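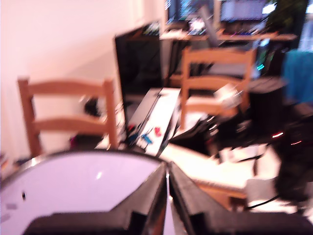
Ladder-back chair, Tovar kitchen

Pokdale Rice Lunch: your questions answered
Last updated 31 Aug 2026

What is the Rice Lunch?
A weekly get-together where we cook rice, eat it with whatever people have brought, and talk about it far more than you'd think possible! It started as a way to use up odd bags from the back of the cupboard and it has grown into the best lunch of my week.

Do I need to know how to cook?
Not at all. Plenty of people come along having only ever boiled rice to mush (I did that for years). You'll get the hang of it quickly, and if a batch goes wrong we fry it up with egg and it's delicious anyway.

Where do you meet?
We swap between the Tovar kitchen and the hall at Skunen. Tovar has the better stove, Skunen has the garden. The Fludeck noticeboard lists which one we're at, and it's worth a look before you set off.

What does it cost?
It's $4 at the door, which covers rice, tea and the basics like soy sauce and oil. Kids eat free.

Can I bring a dish?
Please do! Pickles are always a favourite, and so is anything with a strong flavour that a plain bowl of rice can carry. Label it if it has nuts, sesame or shellfish in it.

Do I really have to rinse the rice?
For long-grain and jasmine, I'd say yes, every time. Swish it around in cold water with your fingers, pour off the cloudy stuff, and go again until it's mostly clear. For rice pudding or risotto leave it alone, you want all that lovely starch.

How much rice should I cook at home?
I use 70 g of dry rice per person as a side, a bit more if there's a saucy curry on the go. 200 g makes a good dinner for two hungry people with a little left for the lunchbox. 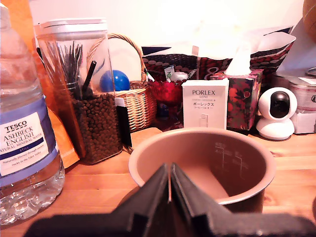

Should I trust the lines inside a rice cooker pot?
Mostly, but remember they're usually meant for the small cup that came with the cooker, and that cup is smaller than a normal measuring cup. If you've lost yours, go by weight and write down what worked. Brown rice wants more water and a lot more patience.

What was that porridge you served in August?
Congee, and I'm so glad people keep asking! Put 70 g of rinsed jasmine rice in a saucepan with 700 ml of water and a slice of ginger, then simmer it gently, stirring now and then, until the grains fall apart. Top it with spring onion, white pepper and a soft egg.

Can I keep leftovers?
Yes, bring a container. Cool the rice quickly, get it in the fridge within the hour, eat it by the next day and reheat it until it's steaming right through.

Can my neighbour come too?
Of course. Bring the neighbour, bring their pickles.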